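Chrono on the ammo people actually shoot

Severyn Bilyk
2022-01-17

Most airsoft fields in our area still set their power limit as a velocity on 0.20 g BBs. At Flondley the limit for assault rifles is 112 m/s. A player walks up to the table in the morning, loads a few rounds of house 0.20, fires into the chronograph, gets a zip tie, and goes off to play the rest of the day on 0.28 or 0.32. I think this procedure should be dropped.

The limit exists because of energy on target. At 0.20 g, 112 m/s works out to 1.25 J. If every replica kept the same energy with every BB weight, the test would be fine, and the only thing to argue over would be units. Many replicas don't. A gas rifle with a long barrel keeps pushing a heavy BB after a light one would already have left the muzzle, so the energy goes up with the weight. Spring rifles with a large cylinder and a long barrel do the same to a smaller degree. An AEG with a small cylinder may lose energy instead. None of this is cheating. It follows from how much air is behind the BB and how long the BB stays in the barrel.

I kept the chrono log at Jedesau last season and ended up with 790 readings, taken on 0.20 and then on whatever was in the player's magazine. Most of the electric rifles moved very little. The gas rifles were the problem, and the worst of them had passed on 0.20 with room to spare.

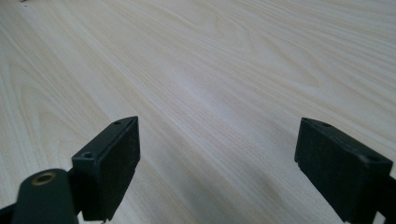
Marta Kuzmenko objects that the line at the chrono table is slow enough already, and that a marshal who has to ask for the BB weight has to trust the answer. Players will say 0.32 when it's 0.28, she argues, or carry one magazine for the table and another for the game, and the field will have traded a crude test for one that is easy to fool.

The second part of that is fair. The first part I don't accept. Asking for a weight takes a few seconds, and a printed card with the velocity limit for each common weight does the arithmetic. The marshal looks up the weight, reads the limit, compares it with the display. A pocket scale that can weigh ten BBs at once will separate 0.28 from 0.32 without any trouble, and it only has to come out when a reading looks odd.

As for the direction of the lie: overstating the weight gives the player a lower velocity limit, so he gains nothing. The lie worth telling is to claim a lighter BB than the one loaded. That is also the one a scale picks up in one go, and it can be done at random in the field between games, with the magazine that is in the gun at that moment.

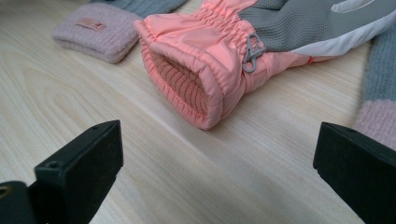

Temperature is the other weak point of the morning test. Green gas in November at nine o'clock is a different propellant from green gas in the same magazine after lunch in the sun. A pistol that reads low at the table may be well up by the afternoon. A second check after the break covers this, and it need not cover everybody. Gas guns only, plus anyone with an adjustable regulator, would be enough for a normal Sunday.

HPA needs its own line in the rules. I would require a locked regulator and a reading on the heaviest BB the player has brought, with no exceptions for people who are known to the staff.

There is also the instrument. Two chronographs of the same model at Clombridge differed by 3 m/s on the same rifle, fired back to back. I don't find that alarming, but a field that turns people away for being 1 m/s over should know which of its units reads high. Check them against each other before the gate opens, write the difference on a piece of tape, and stick the tape on the unit.

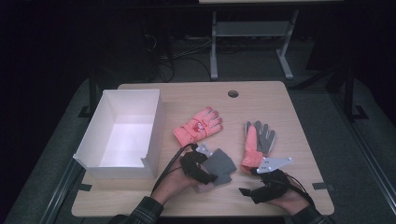 Hop-up setting matters too, and it is the part of the old procedure that I would change first. A rifle tested with the hop fully off tells you about a rifle nobody will be using. Set the hop for the BB being tested, then shoot it. The hop changes the reading, in some builds by 8 percent, and an honest player can fail or pass on that alone.

Zakharchenko, where I buy most of my parts, already quotes its tuned rifles in joules with the BB weight next to the figure. Fields could ask for the same thing on the player's card. My preference for a limit would be the energy the field uses now, stated as energy, measured on game ammo with the hop set. Minimum engagement distances can stay as they are until there is a season of readings taken this way.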